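4.2 Speckle and the concealment of crumbs

The preceding section dealt with plain worktops, which our respondents described in the language usually kept for unreliable relatives. We turn now to speckle. By speckle we mean any surface in which small flecks of one or more darker colours are scattered over a paler ground with no obvious repeat. Manufacturers have a great many names for this, most of them borrowed from beaches, and we have used none of them.

Of the 1,790 questionnaires sent out in the Skiltodton area, 1,378 came back in a state that could be read. Respondents were asked what sort of worktop they had, whether they had chosen it, and how often they wiped it. The third question was a mistake. People wipe their worktops, on paper, with a frequency that would leave little time for employment, and the answers have been left out of the analysis.

The first two questions were more useful. Those who had chosen a speckled surface gave its looks as the main reason, and then, in the space left for further comments, gave the real one. "Doesn't show things" was the commonest wording. "Hides a multitude" was close behind. One respondent wrote only the word "toast", underlined. The small group of respondents who had inherited their speckle from a previous occupant were less forgiving of its appearance and just as grateful for its discretion.

Figure 3 shows a surface of the general type. The ground is light and the flecks are small and uneven, with a few larger dark grey ones among them. Readers who own something similar will know the effect of looking for a dropped peppercorn on it.

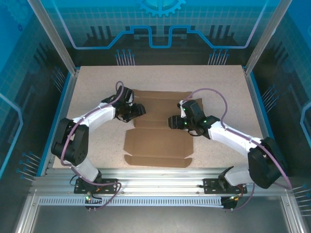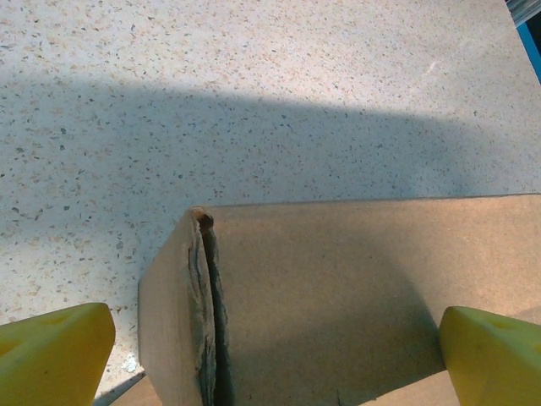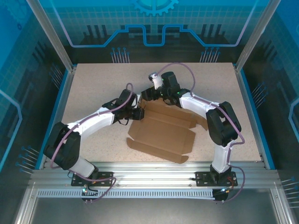
Figure 3. Speckled surface on a pale ground. A flattened cardboard box blank lies on it in the first and third views.

Words and tables: Household Surfaces Group, Jisach

Light matters more than the literature admits. The second view in Figure 3 has a broad, soft shadow across it, and the surface within the shadow looks cooler and greyer than the creamy part beyond. A householder inspecting a worktop from the doorway is therefore looking at two surfaces, and will tend to judge the kitchen by whichever is kinder. Showrooms are lit evenly from above, and kitchens are lit by a window, a cooker hood and whoever happens to be standing in the way. Several respondents reported that the worktop they had bought was a different colour from the one they had been shown. We have no reason to doubt them, and the shops, when written to, had no wish to discuss it.

We also ran a short search task. A total of 137 respondents agreed to look for crumbs on sample boards supplied by Clodska, which cut them to our size and asked for them back clean. Each person was shown a plain board and a speckled one, both prepared with the same brown breadcrumbs, and told to point to every crumb they could find. On the plain board people were quick, thorough and slightly smug. On the speckled board they were slow, and a good many pointed with confidence to parts of the pattern. When told of this, most asked to try again. Two asked whether the board could be bought.

The size of the fleck seems to do most of the work. Where the flecks were smaller than the crumbs, the crumbs stood out much as they do on a plain board. Where the two were of similar size, performance fell away badly. Large flecks gave mixed results, as respondents learned to ignore them and then ignored the larger crumbs as well. Colour made less difference than we had expected, which is awkward, given that an earlier paper of ours (Guerra trial, January) says the opposite. We stand by the method of that trial and would rather not be asked about the findings.

It would be unwise to conclude that speckle makes for a dirtier kitchen. A crumb that cannot be seen may still be swept up by a cloth passing for other reasons, and we did not follow anybody home. What can be said is that people with speckled worktops rated their kitchens as cleaner than did people with plain ones, and that their visitors, where we were able to ask, agreed with them. Tea stains are a separate matter and are dealt with in Section 4.3.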